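Gillstead Hall – Electrical and General Safety Inspection, Level 1
Inspection checklist with comments
Inspector: Elibariki Kombo
Period: August
Building area: Windgate wing, rooms 1 to 4, corridor and store

Ratings used in this report: S (satisfactory), M (minor, fix at next service), R (repair before next hire), N/A (not applicable).

1. Switchboard and circuit protection

1.1 Main switch accessible and labelled: S
1.2 Circuit schedule current: M
Comment: Schedule still lists the old kiln circuit. The breaker is blanked off but the line has not been struck out. Replace the card.
1.3 Safety switches trip on push-button test: S
1.4 Safety switches trip within time on instrument test: R
Comment: Room 2 power failed on the first two attempts and passed on the third. Treat as a fail. Replace the unit and retest both polarities.
1.5 Clear space in front of board: M
Comment: Stacked chairs were leaning on the cupboard door. Moved on the day. Floor marking is worn and should be repainted.

2. Outlets, leads and portable equipment

2.1 Outlets secure, no cracks or scorching: M
Comment: One double outlet in room 3, beside the sink, is loose in the wall. Mounting block to be refixed.
2.2 Test tags in date: R
Comment: Urn and both pedestal fans are out of date. Removed to the store with an out of service tag. Hirers' own equipment is covered by the hire agreement and was not tagged under this inspection.
2.3 Power boards not connected in series: S
2.4 Leads clear of walkways: M
Comment: The cable cover in the corridor has lifted at the end nearest the toilets. Tape is not an acceptable repair. Order a replacement length.

3. Furniture, partitions and floor coverings

3.1 Tables stable, locking legs engage: S
Comment: Two of the Mumness folding tables are stiff to open. Lubricate the hinges. Do not force the catches.
3.2 Freestanding screens stable: M
Comment: Screens of the folding panel type are to be set in a zigzag with no two neighbouring panels in line. A screen opened flat will go over with a light push. Check hinge screws at each service and keep screens clear of heaters and exit doors.
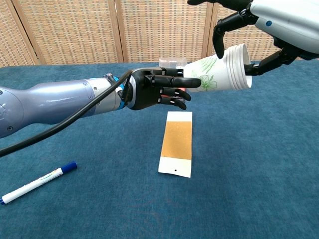

3.3 Carpet and vinyl free of trip edges: M
Comment: Vinyl join at the doorway to room 4 has opened along its full length. Reseal. The carpet in room 1 is sound.
3.4 Stacked furniture below shoulder height: S

4. Lighting and emergency lighting

4.1 General lighting operating: M
Comment: One tube out in room 1 and one flickering in the store.
4.2 Exit signs lit: S
4.3 Emergency fittings hold for the full discharge test: R
Comment: Corridor fitting by the stairs went out after 50 minutes. Battery pack is original. Replace the whole fitting; the quoted cost is $340 including labour.
4.4 Logbook entries complete: M
Comment: The previous test is recorded but not signed.

5. Exits and fire equipment

5.1 Exit doors open without a key from inside: S
5.2 Exit paths clear to the street: R
Comment: The gate on the Kruger Street side was padlocked at 9:15 am. It must be unlocked whenever the wing is occupied. Fit a push-to-exit latch.
5.3 Extinguishers in place, pins and seals intact: S
5.4 Extinguisher service tags punched: S
5.5 Fire blanket in kitchenette: M
Comment: Blanket is present but hung directly over the cooktop. Move to the wall beside the door.

6. Heating and ventilation

6.1 Filters clean: M
Comment: Room 4 filter heavily loaded with lint. Washed and refitted.
6.2 Gas heater flue and ventilation: N/A
Comment: Heater was disconnected and capped. Compliance certificate sighted.
6.3 Exhaust fan in kitchenette: S
Comment: Hour meter reads 3,963. Noise level normal.

7. Actions

Items rated R are 1.4, 2.2, 4.3 and 5.2. Rooms 1, 3 and 4 may be hired once 5.2 and 4.3 are closed. Room 2 stays closed until 1.4 has been retested and the result entered in the logbook. Equipment under 2.2 stays in the store until tested and tagged.

Items rated M go on the next service sheet. Copy of this checklist to be kept in the switchboard cupboard.

Signed: E. Kombo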